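Ticket 2659 - Jeans will not stay folded
Opened by: Ardalan Yazdani
Status: Open, then closed, then open again
Product: Ollov drawer dividers, tall
Priority: Low (changed from Urgent by support)

16th February

Problem as reported:
I bought the tall dividers so I could stand my jeans up on end in the drawer, the way your leaflet shows. The T-shirts stand up. The sweaters more or less stand up. The jeans lean over, sigh, and open like a book nobody wanted to finish. By breakfast I have a drawer full of denim soup with some very expensive plastic walls in it.

Steps already tried:
Folded in half the long way, then in half again. Fell over.
Folded in thirds. Fell over the other way.
Rolled. Looked great, but the drawer wouldn't close.
Turned the divider around. I knew this would do nothing and it did nothing.

Support, first reply (Mehrangiz Rashti):
Thanks for the detail, and for the soup. Before we blame the divider, could you tell me three things: the inside height of the drawer, whether the jeans are stretch or stiff, and which end you start folding from? Most of the jeans tickets I close come down to the last one.

Ardalan:
The drawer is 26 cm high inside. The jeans are stiff, dark, and have opinions. I start from wherever I happen to be holding them, which in hindsight may be my confession.

Mehrangiz:
OK, that helps. Please try it like this, on a table and not on the bed. A bed is soft and the fold goes soft with it.

1. Lay the jeans flat and smooth them out from the waist down. Pull the pockets straight while you're there. A bunched pocket lining makes a lump that tips the whole thing.
2. Bring one leg over the other, back pockets facing out. Tuck the pointy bit of the seat in so you have a long, straight strip.
3. Fold the hems up toward the waist and stop 2 fingers short of the band.
4. Fold in thirds from the folded end. Press down with your forearm on each fold and count to three.
5. Stand it up on the table before it goes anywhere near the drawer. If it falls there, it will fall in the Ollov too.

Keep the basket out of your way at the back of the table until you have a stack to put in it. People like to fold over it and then wonder where the crease came from.

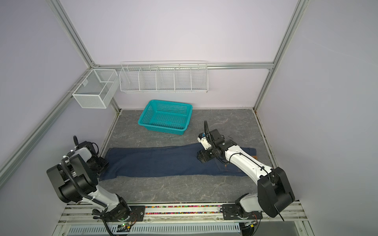
Ardalan: Two fingers short of the band was the bit I was missing. I've been lining the hems up dead even with the waist for my whole adult life, and being smug about it. First pair stood up on the table. Second pair stood up. Third pair is a bootcut and I would like to open a separate ticket about that.

Mehrangiz:
Bootcut: fold the flare in on itself before step 3, so the hem is no wider than the knee. No new ticket needed. Closing this one.

Ardalan (reopened):
Sorry. They stand up fine until I take out the middle pair, and then the rest lie down in sympathy.

Mehrangiz:
The divider slides. Squeeze the tab at the top and push it up against whatever is left. It's on the back of the leaflet, in fairly small print.

Ardalan:
I threw out the leaflet. I did keep the box, in case that counts for anything. The tab is stiff but it moves - leaving this open until I've done a full wash and put everything back.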